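Brick resin clutch: is repacking in Skakby bags making it worse?
Board: Building Systems > Parts and Storage

darius_u
I have a 5 kg lot of secondhand bricks, sorted by mold type. The 2x4s from before 2000 hold fine. The newer Adeck compatible plates have lost clutch on one side only. Storage is Skakby zip bags in a closet. Could the bags be causing it?

tgavrila
No. Polyethylene bags don't react with ABS. One-sided loss means the studs were under load. Were the plates stored assembled?

darius_u
Assembled in stacks of 19 for a year or so, then taken apart in January.

silviu.b
There's your answer. ABS creeps under constant strain. The tubes spread and don't come back. Take the stacks apart before storing and it stops getting worse.

Tincuta
I don't agree that it's all creep. I left a stack of 50 genuine plates together for much longer and measured pull force on a luggage scale before and after. No change I could detect. Adeck parts have thinner tube walls. I'd look at the mold before the storage.

tgavrila
A luggage scale won't resolve that difference. You need to hang weights off a single stud pair.

Tincuta
It resolves it well enough to tell "holds" from "falls off," and that was the question.

silviu.b
Both can be true. Thin walls creep faster. Darius, check whether the loose side is the side nearest the gate mark. If it is, that points to the mold.

darius_u
Checked Saturday. Seven plates out of ten are loose on the gate side. The other three are loose on the opposite side, so I'm not sure what to conclude. Washed the whole lot in lukewarm water with dish soap in case it was film on the studs. No difference after drying. 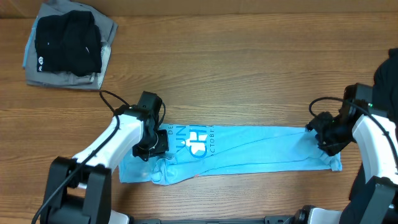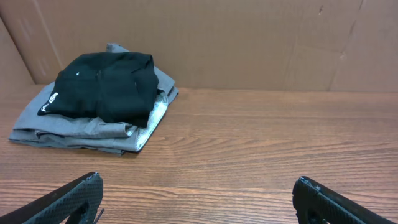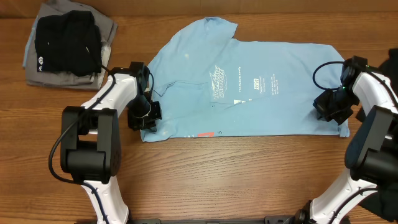

Alper Türkmen
Three on the opposite side doesn't rule out the mold. Adeck ran two cavities per tool on some plates, mirrored, so the gate lands on either end. Look for a small cavity number under the second tube and sort by that first. Then retest.

darius_u
Found the numbers. Will sort and report.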